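Socks are harder than they look

Ask a robot to pick up a box and it will usually manage. Ask it to sort your socks and you find out how much your own fingers know. A sock has no fixed shape, it hides under other socks, and it never lands the same way twice.

Sadia Lashari has spent much of the past year on this problem at Colard, and her enthusiasm is catching. Her team's approach is lovely in its simplicity: let people do the chore themselves, but with a robot's hands.

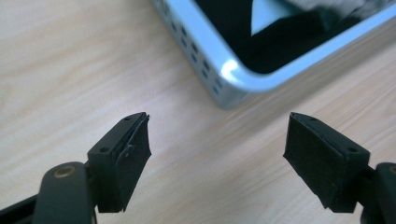
Why not just film people using their bare hands? A robot with two fingers can't copy a hand with five, so the most useful lessons come from someone working under the same limits.

Each person holds a gripper in either hand and gets on with it. Cameras on the grippers record the close work, and the recordings are then used to train a control program the team calls Katusow. The collection so far stands at 2,171 recordings, of which 1,279 involve socks – a ratio Lashari defends cheerfully.

"Everyone wants to do shirts," she says. "Shirts are easy to love. But if you can find the edge of a sock in a pile of socks, you've learned something about all cloth." 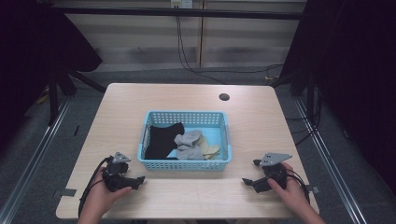

She has a point. When the team trained Katusow on socks alone and then gave it tea towels, it coped far better than they had dared hope. Zakhar Bilyk, who ran that test one Thursday in August, stayed until the building closed because he wanted to see one more go, and then another.

The recordings also keep the fumbles. Aqeel Arain argued early on for leaving them in, and I think it's the best idea in the whole project. A program that has only seen perfect grabs has no clue what to do after a bad one.

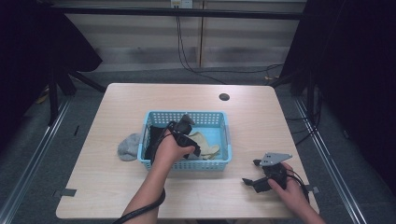 One gripper in the basket, the other held ready at the side.

In the latest trial the robot was given 33 mixed baskets and emptied all but eight without help. Dark socks on top of dark socks gave it the most trouble, a complaint many of us could make on a winter morning.

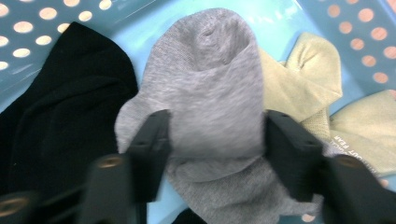

Closing in on the grey sock.

Next come pairing and folding, and Lashari already has a drawer of odd socks set aside for it.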